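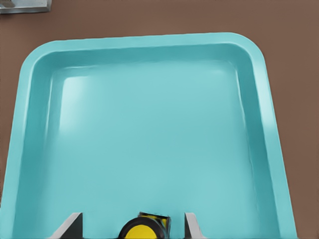
A turquoise tray on a brown tabletop.

I was on my second coffee in a hotel breakfast room when I realized I'd been reading the same side letter for forty minutes and still couldn't have told you what it said. It ran to 800 pages if you counted the schedules (I did, because I was looking for somewhere to stop). It belonged to a mid-sized real estate fund I'd put a modest slice of my family's money into, and it set out, in language that would put a horse to sleep, who got which special terms and why I didn't get most of them.

So that was how I spent a good part of June: finding out what happens behind the curtain when lots of investors go into the same property fund and every one of them wants a slightly different deal.

If you've never bumped into a side letter, the short version goes like this. A fund has a main agreement, and everybody signs it. Then the bigger or fussier investors ask for extras. A pension plan might want its reports in a certain format. A religious endowment might not want its money anywhere near a casino hotel. Somebody with a very large check wants a lower fee, naturally, and somebody with a slightly smaller check wants to be told if anybody gets a lower fee than they do. Each promise goes into its own letter. Then there's a clause, the most favored nation clause, that lets certain investors look over everyone else's letters and pick out the bits they like. It's a buffet, basically, with lawyers standing over the shrimp.

I called Natnael Tilahun, because he runs the side letter desk at Runorley, a fund administration shop that looks after the back office for a bunch of property managers. I wanted to know if it was as messy as it looked from my end of the table. He laughed for longer than I was comfortable with.

"The negotiating is the easy part," he told me. "Everyone's awake for that. Then the fund closes, the party's over, and six years later somebody has to remember that one investor gets ten business days' notice before a capital call and the one next to it gets fifteen."

I asked how people remember. He said that depends on who you ask and what year they hired their last analyst. Plenty of managers still keep the whole thing in one monster spreadsheet with tabs named after people who've left. One of his clients came over with a file of 1,000 rows, and a third of the cells just said "see email." Which email? Well, quite!

I'd love to be snooty about this, but I keep my own tax papers in a shoebox, so I'll move along.

What surprised me was how much of the trouble comes from perfectly nice intentions. A manager raising a first fund is hungry. An investor turns up late in the process, wants a small tweak to the transfer language, and the manager says sure, of course, whatever you need. Do that for every investor who walks through the door and you've built yourself a little museum of exceptions. None of them is unreasonable taken alone. Put them together and your operations team is planning a simple distribution as if it were a wedding with divorced parents on both sides.

Natnael walked me through a fund his team calls Citosard, a warehouse and light industrial vehicle that had its final close a few years back. It had 3 versions of the excuse right, meaning the right to sit out a deal you object to. One group could opt out of anything that broke its written policy. Another could opt out only with a letter from counsel. The last could opt out if taking part would be "materially adverse," a phrase I've now heard so many times that I've started using it about my neighbor's leaf blower. When the manager wanted to buy a site with an old fuel depot on it, all of those clocks started running at the same time, each with its own deadline. The deal closed, but the lawyers ate well.

(I did ask what the bill was. He changed the subject to soccer.)

There's software for all this now, of course. I sat in on a demo of one product, Flalletti, which reads the letters, sorts the promises by type and pings you when something is coming due. I liked it more than I expected to. You click on "reporting" and up comes every reporting promise in the fund, with the actual sentence from the actual letter next to it, so you aren't relying on some tired person's summary. It stumbled on a clause that pointed to a definition in a different document that had since been amended, and the woman giving the demo was a good sport about it. She said that's where they still want a human being with a pot of coffee. I'd hire that human being, and I'd buy the pot.

Then I talked to the other side, the investors, and got a different earful. A woman on the funds team at Nic Giolla, which picks property managers for a handful of smaller institutions, thinks the smaller investors are getting squeezed. The election process at the end of a fundraise can land in your inbox as a fat PDF with a short deadline, and if you've got a team of two and a holiday coming up, you're going to tick a few obvious boxes and hope. Her big-money competitors have people who do nothing else. She'd like managers to put more of the standard stuff into the main agreement, where everyone gets it, and save the letters for things that really are peculiar to one investor.

I put that to Natnael and he mostly agreed, with a sigh. Managers like the idea too, he said, right up until they think about the next fund. Anything you hand to everyone in the main agreement, you've more or less handed over forever. It's your new starting point. A side letter feels like a favor you can quietly not repeat. (You can't, in his experience. The investor's lawyer keeps the old one and opens with it.)

Where does that leave someone like me, with my modest slice and my cold eggs? I asked everybody I spoke to what a smaller investor ought to do, and the answers lined up pretty well. Ask early whether you'll get to see the other letters at all, because there's usually a size cutoff and you may be under it. If you're under it, ask if you can be grouped with others who share your adviser, since some managers will add you up and treat you as one. Ask who tracks the promises after closing, and ask for a name. And read the reporting section even if you skip everything else, because it's the part you'll be living with every quarter.

I went back and did the last one. My fund owes me a quarterly statement within sixty days and an annual valuation summary "in customary form," and when I wrote to ask what customary form looks like, I got a very friendly reply from somebody in investor relations saying she'd find out. I'm giving her until the end of the month. I've also asked for the schedule with the fee breaks in it, which I'm apparently allowed to see with the names blacked out, and I've bought a proper binder to put it in.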